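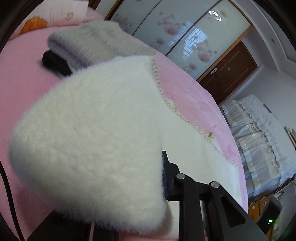
**Entretien du linge › Polaire, peluche et fausse fourrure**

## Poil qui se couche et s'agglomère après lavage : essorage, lessive ou dureté de l'eau ?

**trame_et_chaine**

Bonjour,

Je cherche à isoler la cause d'un défaut qui touche tous mes textiles à poil long, et seulement eux. Après le lavage, les fibres restent groupées en mèches pointues. Le toucher devient rêche au bout des mèches et reste souple à la base. Un brossage rétablit l'aspect pendant quelques jours, puis le défaut revient au lavage suivant.

Conditions :

- machine Granderau, chargement frontal, capacité 7 kg, compteur à 1 927 cycles ;
- programme synthétique, trente degrés, essorage au réglage d'usine ;
- lessive liquide Flarkell, dose « linge normalement sale » ;
- assouplissant à chaque lavage ;
- eau dure, pas d'adoucisseur ;
- séchage à l'air sur étendoir, pièce chauffée.

Le lot comprend des plaids, des serviettes en polaire et un vêtement blanc bordé au crochet, en fil beige. Toutes les étiquettes encore lisibles indiquent du polyester. Le coton lavé dans la même machine ne pose aucun problème.

J'ai déjà nettoyé le filtre et le bac à produits, sans effet visible. Je n'ai pas encore touché à l'assouplissant. Avant de modifier plusieurs paramètres à la fois, je voudrais savoir par lequel commencer.

---

**basse_temperature**

Commencez par l'assouplissant. Supprimez-le complètement.

Les assouplissants courants sont à base de tensioactifs cationiques. Ils se déposent à la surface de la fibre et y forment un film gras. Sur du coton, ce film limite la raideur au séchage. Sur du polyester à poil long, il n'y a pas grand-chose à assouplir : la fibre absorbe très peu d'eau et ne raidit pas comme le fait la cellulose. Le film s'accumule, les poils voisins adhèrent entre eux, et vous obtenez vos mèches. La base reste souple parce que le produit y pénètre moins bien.

Deuxième point, la dose de lessive. Un textile épais retient le bain, donc aussi ce qui est dissous dedans. Descendez à la moitié de la dose et ajoutez un rinçage. Avec une eau dure, ne descendez pas plus bas : il faut qu'il reste de quoi neutraliser le calcaire.

Protocole pour remettre le lot à zéro :

1. Un cycle à trente degrés sans lessive ni assouplissant, tambour rempli à moitié, 2 rinçages supplémentaires.
2. Regardez le hublot pendant le dernier rinçage. S'il y a encore de la mousse, recommencez.
3. Essorage réduit au minimum proposé par la machine.
4. Secouer chaque pièce à la sortie du tambour, dans le sens du poil puis à rebours.
5. Brosser à la brosse souple quand le textile est presque sec. Sur un poil trempé, la brosse tire et ne sépare rien.

Ne changez pas l'essorage et la lessive au même lavage si vous tenez à savoir lequel était en cause. Si vous voulez seulement récupérer vos plaids, faites tout d'un coup.

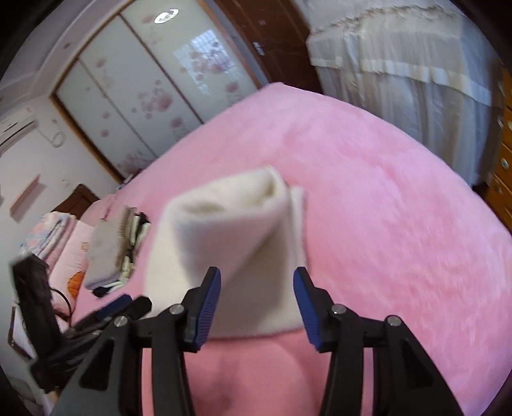 Le séchage compte autant que le lavage, et l'étendoir est rarement idéal pour ce type de matière. Le poids de l'eau étire le tricot de fond, et la barre imprime un pli où le poil sèche écrasé. À plat c'est mieux, à condition de retourner la pièce. Pour le rangement, même logique : évitez les piles serrées, dont le bas finit marqué. Une serviette en polaire roulée en tube lâche, l'extrémité ouverte vers le haut et un pan simplement rabattu sur le côté, garde son gonflant, alors que la même pièce pliée en quatre sous d'autres prend des lignes qu'il faut ensuite reprendre à la brosse.

Pour la bordure au crochet, filet de lavage obligatoire, et vérifiez la composition du fil. S'il s'agit de coton, il peut rétrécir alors que le polyester ne bouge pas, et la bordure va froncer.

---

**Grandstead_sud**

moi je mets du vinaigre blanc à la place de l'assouplissant et des balles de tennis au sèche-linge, jamais eu de souci

---

**regime_moteur**

Je complète sur deux points.

Le vinaigre dans le bac assouplissant : il aide contre les dépôts de calcaire, mais il n'enlève pas un film cationique déjà installé. Ne jamais l'associer à un produit chloré. Certains joints en élastomère le supportent mal à la longue — à réserver à un usage ponctuel.

Le sèche-linge : prudence. Les poils fins en polyester se déforment avec la chaleur bien avant que la fibre ne fonde, et cette déformation est définitive. Les pointes vrillent et le toucher devient sableux. Si vos mèches sont rêches au bout et résistent au lavage à zéro décrit plus haut, cherchez de ce côté : radiateur sous l'étendoir, passage en laverie, fer posé trop près. Dans ce cas la seule solution est de tondre légèrement la surface.

Sur la machine elle-même, 1 927 cycles n'ont rien d'anormal. La notice de ma Granderau annonce 4 000 cycles pour le palier. En revanche, le réglage d'usine de l'essorage est pensé pour le coton, et il reste trop élevé pour de la peluche. Attention aussi à la charge : les 7 kg affichés valent pour le programme coton. En synthétique, la limite est nettement plus basse, et un plaid remplit le tambour en volume avant de l'atteindre en poids. Un tambour trop plein rince mal, ce qui ramène au problème de dépôt.

---

**trame_et_chaine**

Merci. Essai fait dimanche sur un seul plaid, sans assouplissant ni lessive : mousse encore visible au dernier rinçage, donc dépôt confirmé. Deuxième passage, presque plus rien. Les mèches se séparent à la main, sauf sur une bande qui correspond à la barre de l'étendoir, juste au-dessus du radiateur. Je passe le reste du lot avec le même protocole et je déplace l'étendoir.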